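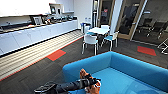

Fagerlund lockout, list of names

14 Jul 2020

Best day on this in months! The pay ledger from the Fagerlund mill came back from scanning and the ink is so much clearer than on the old photocopies. The pages that were pure gray mush (the whole winding room, most of the carders) can now be read with hardly any squinting. I had planned to do a few pages and stop for lunch, and I forgot lunch.

What we had before: the newspaper report saying up to 600 hands were shut out when the mill closed its gates in February, and the plaque text in Jultley, which repeats the newspaper. What we have now: an actual list, written by the pay clerk the week the gates closed, with a small cross next to every person not to be paid. I went through all the crosses, then went through them again backward from the last page. 626 both times. So the paper was low, and by more than I would have guessed.

The part I'm really excited about is the women. The clerk gives most of them as an initial and a surname, so they had all been lumped in with the men on our old list. But he kept a separate rate column for them, and once you read across to it they pop right out. 124 so far, with the spinning room still to check. Several share an address with a man on the strike fund roll, so there are whole families locked out on the same morning. One house on Cirna Lane has a mother, her sons and a lodger all crossed off in a row.

Method, for whoever picks this up: copy the name exactly as the clerk has it, abbreviations and all. Put your reading of it in the next column. If you aren't sure of a letter, use a question mark in the reading and leave the first column alone. Please don't fix his spelling! He writes one surname three ways on a single page and I want to keep every one of them. 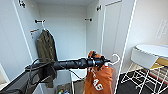
Märta Kvam thinks I'm too quick to treat every cross as a lockout. Her point is that the clerk may have marked people who were out sick or had already left for the harvest, and that the fund roll should decide it when the two disagree. She would also like the plaque people told nothing until the spinning room is finished. Fair on both counts, and I've put a pencil dot by the ones that appear in the ledger only.

I still lean toward the crosses. The ink is the same all the way through, and they look to have been made in one go, fast, with the pen running dry toward the foot of each page. For sickness he has another mark, a little s in the margin, and it shows up in the weeks before as well.
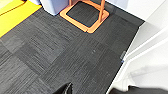
The Wisico transcription tool got through the printed headings with no trouble and made wonderful nonsense of the handwriting. It read "Widow Hale" as "Window Hall". I'm typing the rest by hand and enjoying it.

Loose ends:

Elsa Kvam has the fund roll, volume 2. Ask if I can have it next to the ledger for an afternoon.

Ledger page after the dye house is stuck to its neighbor. Leave it alone until someone with a proper spatula can look.

Find out if the clerk signed anything else. His capital F is unmistakable, with a loop like a fish hook, and I'd love to catch him in the parish books.

Spinning room next, starting from the torn corner.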